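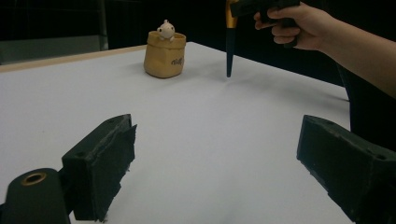

Floarea Moldovan wrote back at 11 that the level could not be wrong, as the level had been checked in January and the certificate was in the drawer.

Jeanine Segers read the message twice and entered the reading again. Benchmark 717, on the north abutment of the Flerkcombe dam, stood 2 millimeters lower than it had in the spring. The mark was a brass bolt set in rock. Everything else in the valley was measured from it.

She ran the loop in reverse, out to the gatehouse and back, with Fumiko Oda holding the staff. It closed well inside tolerance. Bolt 717 was still low.

"So either the bolt moved or the other 10 did," Fumiko said.

"They moved up, in that case. All by the same amount."

"Does that happen?"

"When the reservoir is drawn down, it can. The load comes off and the ground rebounds." Jeanine wiped the eyepiece. "It wouldn't leave one bolt behind."

The procedure was clear. A suspect benchmark was to be flagged, excluded from the adjustment and reported to the district office, where Sabina Biswas would open a file – and the file would stop the refilling, which was due to start at six the next morning. Floarea had asked for a clean sheet. She had asked politely, in two messages.

Jeanine knelt and put her thumbnail to the rock beside the bolt. There was a crack there, finer than the nail. She took out the red pencil, wrote 717 in the exclusion column, and signed it.

Fumiko began folding the staff.

"Leave it up," Jeanine said. "We'll do the south side before the light goes."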